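풀라우, 원격 조작으로 로봇 가르치는 ‘캣스테드’ 시험판 공개

입력 2022년 1월

로봇 교시 소프트웨어 업체 풀라우(Fulau)가 사람이 원격으로 로봇팔을 움직여 작업을 가르치는 프로그램 ‘캣스테드(Catstead)’의 시험판을 공개했다. 실제 로봇이 없어도 시뮬레이션 안에서 시연 데이터를 모을 수 있도록 한 것이 특징이다.

조작자는 손에 쥐는 컨트롤러 ‘위(Wi)’로 화면 속 로봇팔의 손끝 위치와 방향을 정한다. 컨트롤러의 움직임은 초당 30회 기록되며, 그리퍼를 여닫는 정도는 0에서 255까지의 값으로 저장된다. 한 번의 시연이 끝나면 조작자가 성공과 실패를 직접 표시하고, 실패로 표시한 기록도 지우지 않고 따로 보관한다.

캣스테드에는 손으로 직접 끌어서 가르치는 방식도 들어 있다. 실물 로봇팔을 보유한 사용자는 팔을 잡고 움직여 동작을 입력한 뒤 같은 동작을 시뮬레이션에서 재생할 수 있다. 두 방식으로 모은 기록은 같은 형식으로 저장돼 한 번에 학습에 쓸 수 있다.

풀라우는 시험판 공개에 앞서 지난해 9월부터 사내에서 조작자 8명과 함께 프로그램을 점검했다. 조작자 대부분은 로봇을 다뤄 본 경험이 없었다. 초기에는 손목을 돌릴 때 화면 속 팔이 예상과 다른 방향으로 꺾인다는 의견이 많아 회전 입력의 기준축을 조작자가 고를 수 있게 바꿨다. 물체를 잡기 직전에 속도를 낮추는 단추도 이때 추가됐다.

점검을 맡은 키베트 므와큐사 연구원은 “처음 해 보는 사람은 팔을 너무 빨리 내린다”며 “몇 번 물체를 밀어내고 나면 위에서 잠깐 멈췄다가 내려가는 습관이 생기는데, 그런 멈춤까지 기록에 남는 것이 좋다고 본다”고 말했다. 그는 시연 기록이 너무 매끄러우면 로봇이 실수했을 때 되돌아오는 동작을 배우기 어렵다고 덧붙였다.

시험판에는 탁자 작업과 바닥 작업을 합쳐 모두 69개의 과제가 들어 있다. 물체를 집어 옮기기, 서랍 여닫기, 막대로 물체 밀기 등이며 과제마다 물체의 처음 위치를 바꿔 가며 반복할 수 있다. 바닥 작업에서는 작은 물체가 서로 가까이 놓이는 경우가 많아 그리퍼를 내리는 위치를 잡는 데 시간이 더 걸린다. 파란 정육면체와 자홍색 조각 사이로 팔을 내릴 때는 손가락 부분이 물체를 가리기도 해, 조작자는 시점을 바꿔 가며 확인하게 된다. 그림자 표시는 높이를 가늠하는 데 도움이 되므로 기본으로 켜져 있다.
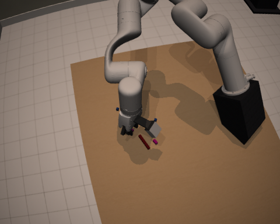 시험판 신청과 이후 일정

시험판은 연구 기관과 학교를 대상으로 무료로 제공된다. 신청은 풀라우 누리집에서 받으며, 컨트롤러가 없는 사용자는 키보드와 마우스로도 조작할 수 있다. 다만 키보드 조작에서는 회전 입력이 한 번에 한 축씩만 가능하다.

회사는 다음 판에서 협력사 헤콘(Hekon)의 로봇팔을 지원 기종에 추가하고, 두 사람이 팔을 하나씩 맡아 함께 시연하는 기능을 넣을 계획이다. 정식판의 가격과 출시 시기는 정해지지 않았다.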